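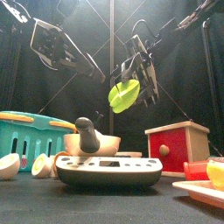 Spielzeugkorb in Türkis mit orangen Henkeln, davor die halbierten Eier

Hallo zusammen,

> ich suche für unsere Kleinen so einen Korb mit Spielessen zum
> Auseinandernehmen. Taugt das Plastikzeug was oder doch lieber Holz?
> Und was ist bei euch so drin?

also wir haben seit Mai den von Drumora und ich bin ganz angetan! Die Eier mit dem gelben Dotter sind der absolute Renner, die werden hier morgens, mittags und abends serviert (meistens mir, meistens auf dem Sofa). Das hellgrüne Ding auf dem Foto ist bei uns je nach Laune Obst oder Salat – da streiten sich die Gelehrten noch.

Holz hatten wir vorher auch, war schön, aber laut auf den Fliesen. Den Plastikkorb kann man einfach ausspülen, und durch die Schlitze sieht man ein bisschen, was noch drin liegt. Bei Cokamlow gab es ein ähnliches Set mit 128 Teilen, das war mir dann doch zu viel zum Aufsammeln.

Falls du noch Platz brauchst: eine Spielküche hätte ich auch abzugeben, steht bei uns im Keller.

Liebe Grüße in die Runde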